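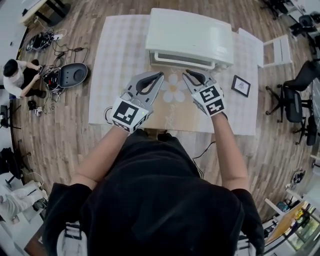 **tin_ledger**

Rates can only go down from here, I was told at the Skuddale credit union on Saturday, so I'd be foolish not to lock in the 18-month CD today. The reason given was that the central bank "has already said" growth will pick up later in the year and inflation will be back at 2 percent. I went home and read the speech. What it says is that growth could pick up and that inflation is expected to drift back. Those don't sound like promises to me.

How much weight should an ordinary saver put on this kind of statement? I have some cash that I might need next winter for a roof, and I don't like being hurried. The same place was telling people in February that rates could only go up.

---

**Plainview_Pete**

They know more than you do. They have hundreds of economists. If they say rates are coming down then lock it in. I did mine at Plemer and I'm happy with it.

---

**marginal_buyer**

I'd give it some weight, just less than your credit union does.

A forecast from a central bank official is a conditional statement. It tells you what they expect if energy prices behave, if hiring holds up, if nothing breaks. When one of those ifs fails, the forecast gets changed and the old one is quietly dropped. Officials also know that markets are listening, so a speech is partly meant to steer how people behave. I don't think that makes it dishonest — but I wouldn't read it the way I'd read a weather report.

Also, check who is speaking. One member giving a talk is one vote. The written statement after a meeting is the thing they all had to put up with, and it's usually duller.

For your money, I'd ignore the speech and look at the terms:

- What is the early withdrawal penalty? Mine at Adholm is 90 days of interest, which hurts but isn't a disaster.
- Is there a shorter one? Adholm had a 13-month CD paying almost the same as the longer one when I looked.
- Does it renew on its own, and how long do you have to stop it?

If the roof might come due before the CD does, the rate outlook is beside the point. Keep the roof money where you can get at it and lock up the rest if you like the rate.

And "only go down" should make anyone suspicious. If it were that certain, the rate they're offering you would already be lower.

---

**oldcoupon**

Agree with marginal_buyer mostly. Not sure about the last bit, since credit unions sometimes pay up when they need deposits, whatever the outlook is. Worth asking Skuddale if it's a promotional rate and what it rolls into afterward. Jacobs did that to me, great rate the first time and then next to nothing on renewal. The letter came, I didn't open it, my own fault.

---

**tin_ledger**

Thanks. I called and it is a promotional rate, and it does renew by itself. They couldn't tell me what the renewal rate would be. I'm leaving the roof money in savings and still making up my mind on the rest.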